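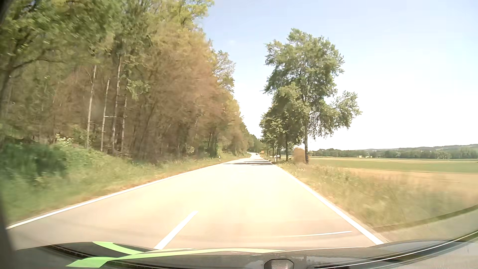
Graciela Cáceres wrote back that the route drivers at Miltanico had expected the lane-keeping trial to cut their hours, and that what changed first was the paperwork - every takeover of the wheel now had to be logged.

Driltcombe road set, README
Last edited 2018-07-11

Contents
Forward views over the hood, taken on country roads during daytime service rounds. 665 clips, 4 drivers, 9 routes. Each clip has a text file with the takeover log.

How the work is split
The assist system steers on marked two-lane stretches. The driver watches the road, takes over when needed and picks a reason code afterward. Code 7 (shade across the lane) was added at the drivers' request. 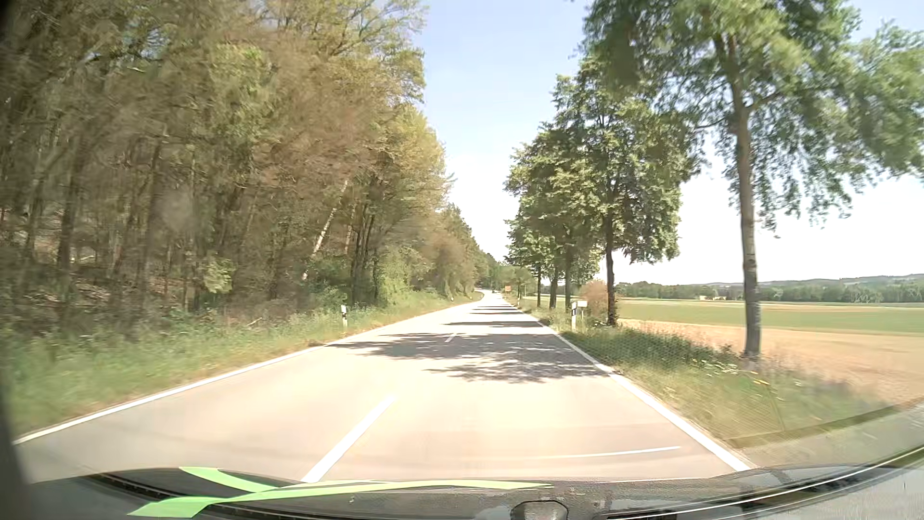
Fig. 2. Tree shadow across both lanes, edge lines visible on each side.

Staffing
No driving jobs were cut during the trial. Log review takes up part of the dispatch shift, and Birthe Ketilsson has asked for it to be paid as a separate task. Not settled yet.

Known problems
Reason codes before November were typed in by hand and spelling varies.
Some drivers logged short takeovers, others did not - do not compare drivers on raw counts.

Contact
Mikkel Toft, logs and codes
Signe Hafþórsson, access to clips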